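4 Hemden und Blusen auf dem Bett falten

Dieses Kapitel gilt für das Bett Hukstead mit gepolstertem Kopfteil und für alle Spannbezüge der Serie Clernent. Sie brauchen eine freie Fläche, die mindestens so breit ist wie das Hemd mit ausgestreckten Ärmeln.

4.1 Vorbereiten

1. Ziehen Sie das Laken an allen Ecken glatt.
2. Legen Sie Taschen, Kabel und Telefone an die Seite vom Kopfteil.
3. Öffnen Sie alle Knöpfe ausser dem obersten.
4. Legen Sie das Hemd in die Mitte, Kragen nach oben.

Hinweis: Ein Hemd aus dem Wäschekorb ist am Anfang immer ein Knäuel. Suchen Sie zuerst eine Ecke vom Saum und ziehen Sie diese langsam schräg nach aussen. Danach kommt die zweite Ecke – die Ärmel bleiben bis zum Schluss liegen. 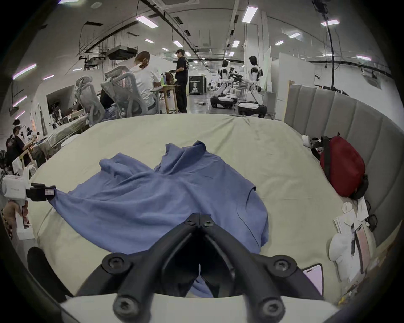

Wenn der Stoff sich am Kragen noch staut, heben Sie ihn dort kurz an und lassen ihn wieder fallen. Nicht mit der flachen Hand drücken, sonst bleiben die Falten im Stoff.

4.2 Falten

5. Drehen Sie das Hemd auf die Vorderseite.
6. Klappen Sie eine Seite zur Mitte und legen Sie den Ärmel gerade nach unten.
7. Wiederholen Sie es mit der anderen Seite.
8. Falten Sie den Saum in 2 Schritten bis zum Kragen. Das Paket ist dann etwa 28 cm breit und passt in die Schublade Maruyama 763.

Vorsicht: Kein Bügeleisen auf dem Bett abstellen. Der Bezug ist dafür nicht geeignet, auch nicht mit einem Handtuch darunter.

Bei sehr glatten Stoffen rutscht das Paket auseinander. Für diesen Fall siehe Kapitel 5, Rollen.

Text: Mei Lindgren
Durchsicht: Shanti Awasthi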